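Slide 1. Title

Thanks to Carys Hughes for the invitation. I was asked to talk about how we teach p-values to first-year students. I agreed, and then changed the title, because I have doubts about whether we teach them at all.

Slide 2. What the textbook says

Read the definition out loud, slowly. The probability of data at least this extreme, if the null hypothesis is true. Pause. Ask the room to write it down from memory. Don't collect the papers.

Slide 3. The Nekdale survey

Tudur Bevan gave the same question to 2334 students after their first statistics course. He reports that 48 percent chose the correct reading. I'd be careful with that. There were only two answers to pick from, so a coin does slightly better. Tudur calls it "partial understanding." I asked him in May what result would have counted as none, and I'm still waiting. 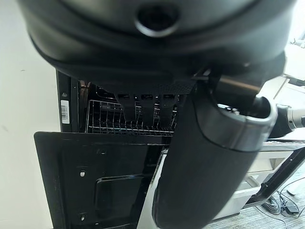
Slide 4. Would simulation fix it?

The popular answer is to drop the formulas and have students shuffle data on a screen. Mabli Landeg's course at Covex does this, and the students like it. Fine. Liking it was measured. Knowing what the shuffle stands for was measured in one section of 43 people, with no comparison group. A course about evidence ought to do better than that.

If Mabli is in the room, say that she shared the raw scores when I asked. Most people don't.

Slide 5. Start with sets?

Ifor Morgan wants two weeks on events and conditional probability before any test appears. I lean his way, with reservations. The usual mistake is swapping P(A given B) for P(B given A), and you can't see the swap if the bar is just punctuation to you. But I taught it in that order for years and plenty of students still swapped them on the final.

Slide 6. What I'd want to see

Same exam, same graders, students assigned by lottery. A second test six months later. Free answers in place of check boxes. Skip the grading rubric if time is short.

Slide 7. Questions

Beca Nicholas will probably ask about Bayes. Short answer: same students, same bar.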